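Gala night tips from the Plemcombe community kitchen
====

If your club or cultural association has an awards dinner coming up and you've been handed the catering, congratulations! It's a big job and a lovely one. I've run the kitchen for the Plemcombe heritage dinner for years now, and these are the tricks I'd pass on to anybody with an apron and a borrowed hall.

## Food first

- **Cook the rice the way Seidu Sowah taught me.** Parboil, drain, spread it on trays, then finish it in the oven under foil with a splash of stock. You get 96 serves of jollof with no gluggy bottom layer, and the colour is gorgeous.
- Salads go undressed until the speeches start. Dressing in jam jars, lids on, shake and pour.
- Label every tray with masking tape and a marker: dish, table numbers, allergens. Write on the tape *before* it goes on the foil.
- Bread rolls can be warmed in an esky! Line it with clean tea towels, tip the hot rolls in, shut the lid. They'll hold for up to 90 minutes.

## Tablecloths, sashes and candle wax

Iron the cloths the night before and roll them around a cardboard tube (fabric shops give them away). Folded cloths crease all over again in the car. For wax, let it set hard, lift off what you can with a butter knife, then put brown paper over the spot and go over it with a warm iron, moving to a clean bit of paper each time. It's so satisfying to watch the paper soak it up.

Award sashes are usually satin, so use the coolest setting with a cotton hanky between the iron and the sash. Pin them from behind with a tiny safety pin at the shoulder. And polish the trophies wearing cotton gloves, or you'll be chasing thumbprints all evening.

## Getting it all home

Pack the car in the reverse of how you'll need it. The Sulemana family's big pots go in first, the cleaning caddy goes in last, and the leftovers ride up front where you'll remember them. 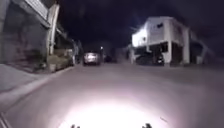

*The street after dark.*

Take your own rubbish bags, the heavy ones, and double them for anything with sauce. Soak the serving spoons in a bucket with a lid while you stack chairs, and by the time you're done they'll nearly wash themselves. Our Gondville friends bring a second bucket just for cutlery, and I've copied them ever since.
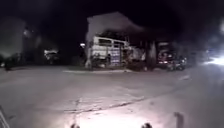
Hired glassware is where I get fussy. Count it into the crates at the start, stand every glass upside down, and tuck a folded tea towel over each layer. Then think about the trolley. Bitumen or concrete with a long crack across it and little ones branching off will rattle a crate of flutes like maracas, so lift the front wheels over and go slowly, or carry the crates between two people. A strip of old yoga mat on the trolley bed is brilliant too, and you can hose it clean on Friday with everything else.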